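Righto, a mug thread, as threatened. I've been promising this since January and the kettle's on, so get comfy. It'll be a long one for something that's only about cups.

---

Background for anyone new: I have too many mugs. They came with me from Grallby in a box marked FRAGILE on one side and TOWELS on the other, and they've been breeding ever since. The cupboard door stopped shutting properly some time back and I'd been closing it with my hip.

---

So the plan was to get the everyday ones out on the big white table, have a proper look at them all together, and work out which ones earn a spot on the low shelf where I can reach them at 6 in the morning without my glasses.

---
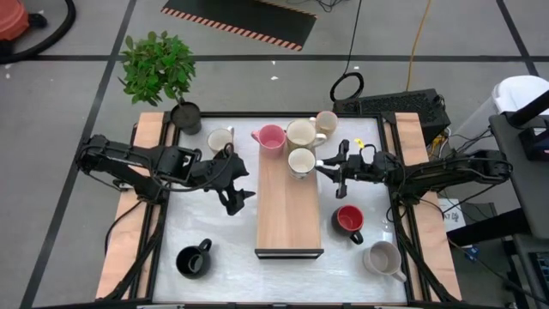 Mugs out, plant supervising from the back corner.

---

I'll start with the pink one, up the far end on the left. Came from the Jendcombe market, from a lady who wrapped it in so much newspaper I thought she'd sold me a melon. It's my favourite for tea, a very forgiving pink, and it makes a grey morning feel a bit less grey. Low shelf, no argument.

---

The big cream one right beside it is the soup mug. I know it's a coffee mug, I know! But it's a generous size and you can get a good amount of pumpkin soup in there and eat it on the couch with a blanket over your knees, and I won't be hearing otherwise. I measured it once with the kitchen jug and called it 400 mL, leaving room so you don't wear it.

---

Now the one with the red inside. Black outside, very serious, and then you look in and it's bright as a letterbox. I love it. The only trouble is that milky tea looks a really odd colour against the red, and I can never judge whether I've made it strong enough. So that one's for black coffee only. I've been using the Putano dark roast, which was on special, and it's lovely.

---

(Someone's going to ask, so: two scoops, and let it sit longer than you think. I'm not fancy about it.)

---

The all-black mug is the one everybody reaches for when they visit. I don't know why! Put out a whole row of colours and people go straight for the plain black one. It's a nice rounded shape to get your hands around, I'll give it that, and it has a matte finish that I find a bit grippier when I'm washing up.

---

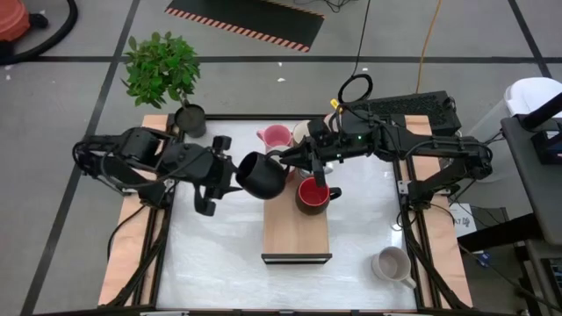
---

Matte does show up every fingerprint and every bit of dried milk, mind you, so if you're buying new and you've got little kids in the house, I'd think about glossy. A bit of bicarb on a damp cloth brings mine up well. Don't use the scratchy side of the sponge. I did that to a navy one years ago and it's now a pencil holder.

---

White mugs next. I used to think they were boring and then I had a coffee at Kourkoulas, where everything comes in plain white, and it looked so good I went home and stopped apologising for mine. You can see what you're drinking! Tea stains are the price. Soak them overnight with bicarb and hot water, and give the inside of the handle a going-over too. That's where it hides.

---

The one with the beige inside is a clever compromise, I reckon. Light enough that you can see your tea, dark enough that a bit of a ring doesn't shame you in front of your mother-in-law.

---

And the little white cup at the far edge of the table is no good to anyone for tea, it's two mouthfuls, but it's perfect for an egg yolk when you're baking or for rinsing a paintbrush. I'm keeping it. It takes up no room at all.

---

Storage, which was meant to be the whole point of this thread, sorry. I measured the low shelf and it's 70 cm wide and 30 cm deep. Handles all facing the same way is the trick. I'd always just shoved them in any old how, and you lose so much space when the handles are bumping into each other.

---

I don't stack them, either. I know people do. I've had two get stuck one inside the other and spent a whole evening with ice water and dish soap and very bad language.

---

So: pink, cream, red inside and the black one on the low shelf. Whites on the one above. Small cup in with the baking things. The plant can go back to the windowsill, it's been very patient and it's getting nice and leafy, isn't it.

---

Tell me your best mug and what you drink out of it. I'll be reading replies with a cuppa (the pink one, obviously).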